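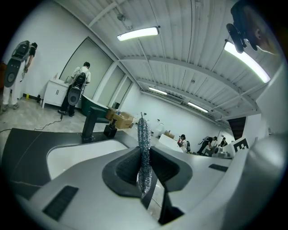
Margit Pálfi

Niltus hand gripper: jaw pads and how to look after them

I've been keeping our Niltus grippers going since July and I still think the pads are the cleverest bit of the whole tool! The body is a white shell with grey parts, and the two inner jaws carry matte black pads with a textured face. They close around a recess at the base, so a long, thin thing like a strand of silver tinsel can stand straight up with its tip in clear view of the camera. Lovely to work with, and it makes a very good test piece too (more on that below).

What you get
One gripper, 2 spare pads, a hex key and the cleaning brush. Spare pads are part number 544 and fit left or right.

Cleaning the pads
Switch off and open the jaws fully. Brush along the texture from the base towards the tip, then wipe with a damp cloth and leave them to dry with the jaws open. No solvents please, they make the surface shiny and you lose the bite. Glittery stuff sheds, so after a session with tinsel or craft foil have a good look down in the recess. Tweezers get the stubborn strands out. Keep the brush away from the slots in the body as well, a dry cloth is plenty there.

Changing the pads
I swap ours after around 80 hours of use, sooner if the texture has gone smooth at the tips. Undo the screw at the back of each pad, slide the old one out, push the new one in until it clicks and do the screw up finger tight plus a small nudge with the key. Always change both together! One fresh pad and one tired one will twist whatever you pick up.

Checking the grip
Close on a single strand of tinsel, low down, and let it stand. If it leans, the pads are out of line: loosen both screws, close the jaws gently on a piece of card and tighten again. Ctibor Tichý showed me the card method and I haven't used the old gauge again.

Fits
Niltus and Skuvitz hand grippers. The older Udden body needs the long screws, sold separately.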